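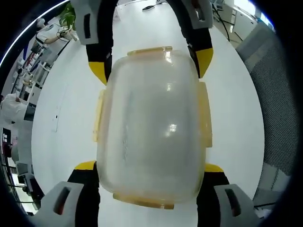
# Clip-Lid Food Containers: Cleaning, Sealing, Storage

Applies to plastic food boxes with a separate lid and a hinged clip on each of the four sides. Glass boxes with the same style of lid are covered in the last section. Revised in September after readers sent in questions on gaskets.

## Opening and closing

Release the clips in opposite pairs, long sides first. Lift each one from the center of its free edge with the pad of the thumb. Lifting from a corner twists the hinge, and the hinge is a thin strip of the same plastic as the lid, so it whitens and then splits along the fold.

To close:

1. Wipe the rim of the box. A grain of rice under the seal is enough to cause a leak.
2. Set the lid down flat and press at the center to push out some air.
3. Snap two opposite clips, then the other two.
4. Run a finger around the edge. The gap between lid and box should be even on all sides.

If the fourth clip needs noticeably more force than the first three, the lid is off center. Open all four and start again.

## Leak test

Fill the box one third full with cold water, close it, dry the outside, and lay it on its side on a paper towel for 3 minutes. Turn it to the next side and repeat until all four have been tested. Mark the wet spot on the towel against the nearest clip. A leak at one clip usually means a worn hinge or a dirty groove at that point. A leak that moves around points to a gasket that has stretched.

## Gasket care

The soft ring in the lid groove holds moisture and is the usual source of odor. Take it out every sixth wash or so, more often if the box carries soup or anything with garlic.

- Use the rounded handle of a teaspoon to lift it. Knife tips and skewers nick the ring.
- Soak in warm water with dish soap, then rub along its length between two fingers.
- Clean the groove with a cotton swab or a soft toothbrush.
- Dry both parts completely before refitting. Overnight on a rack is fine.
- Refit at the corners first, then press in the straight runs. Don't pull the ring to make it reach.

Black specks that stay after scrubbing are mold inside the material. Replace the ring. Baloyi and Jatar both sell them separately by box size; Hinar supplies only whole lids.

## Yellowed clips and stained walls

Clips often discolor before the rest of the box. Cooking oil, tomato, turmeric, and sunlight all contribute. Surface stain will come off, aged plastic will not. Test one clip with a paste of baking soda and water, left on for 30 minutes and rubbed with a soft cloth. If the color hasn't changed, leave the others alone. Discolored clips still seal as long as they flex without cracking.

For orange stain on the walls, wash in hot soapy water first to remove the oil, then stand the open box on a sunny windowsill for an afternoon. Avoid scouring pads. The scratches hold pigment and the next stain will be worse.

## Heat

Check the markings on the base before microwaving. If there is no microwave mark, assume no. With a marked box, undo all four clips and rest the lid loosely on top. Oily or sugary food gets hotter than water does and can pit the wall at the food line, so move it to a plate.

In the dishwasher, use the top rack, with the lid separate and the clips folded outward. Turn off heated drying if the machine allows it. Pravesh Venter wrote to say that his Gemum lids bowed after a season on the bottom rack and no longer closed on the short sides. A bowed lid can't be flattened reliably.

## Storing empty boxes

Nest the bases by size and file the lids upright beside them in a narrow bin. Stack no more than 6 bases deep or the lower ones wedge. If shelf space permits, store the boxes with lids resting on top and clips open. Clips left locked for months keep a constant load on the hinge and on the gasket.

A wedged pair comes apart with cold water in the inner box and warm water around the outer one. Wait a minute, then twist gently.

## Glass boxes

Same lids, same gasket routine. The glass can usually go in the oven if it is marked for it; the lid never does. Kha Bùi asks whether a plastic base can be swapped for glass under an old lid. Only within one maker's size series, and run the leak test before trusting it in a bag.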